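Workshop tips: looking after a two-arm bench cell

Notes by Tadeusz Szewczyk, Orkitz workshop. Revised 11th October.

These notes cover the small bench cell with two arms on a common tabletop. They assume the arms are already bolted down and the controller has its current settings. Tools needed: torque driver, hex keys, a microfibre cloth, a soft brush, cable ties and a steel rule.

1. Before switching on
Walk the cables from the wall to each base. Look for flattened jacket, tight bends and any plug under tension. Cables on the tabletop should run behind the bases. Spare length goes on the strip below the table, where it may be untidy but must not hang into the reach of either arm.

2. Base bolts
Check them every 286 running hours. Work in a cross pattern and stop at the torque printed on the Volwood plate sheet. If a bolt turns before the driver clicks, note it in the log and check it again the next morning. A bolt that is loose twice gets replaced, with a new washer.

3. Cleaning the tabletop
Wipe with a dry cloth first. Grit under a workpiece tilts it, and the gripper then closes on an edge. Use a damp cloth for marks only. Keep spray cleaners away from the joints; Rikix wipes are fine on the white covers but leave a film on rubber fingertips.

4. Gripper fingers
Close the fingers slowly on the steel rule and look for light between the faces. A wedge of light means a bent finger or a badly seated pad. Pads are glued with Kamata contact adhesive and want a full night under a clamp. Change both pads of a gripper together.

5. Pick test with cubes
Spread the wooden cubes out with clear space between them and leave a few at odd angles. Run each arm at low speed, one cube at a time. The fingertips should come down level and either side of the cube without pushing it. Lift just clear of the surface, hold for 5 seconds, and lower. Watch the cable loop at the wrist through the whole move: it should swing freely and never pass between the fingers. 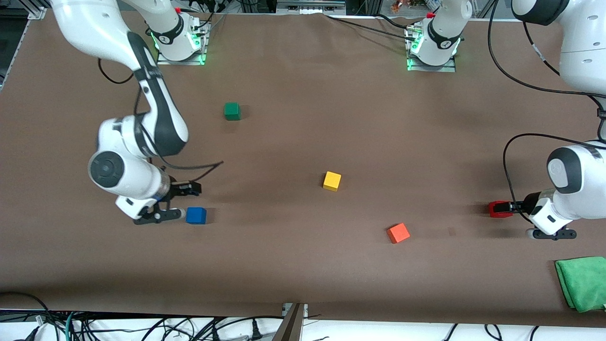

6. If a cube slips or twists
Clean the pads and repeat. If it still twists, check finger alignment as in step 4 before touching the grip force. Force above 81 on the controller scale marks the wood and hides a worn pad. The setting in use since March is well under that.

7. Wrist play
Power off. Hold the wrist cap and rock it gently by hand. A faint click in one direction is usually a cover screw. Play in both directions is the joint, and the arm stays off until it has been opened up.

8. Log
Write down running hours, pads changed and any bolt that moved. Order pads when the bag is down to one pair.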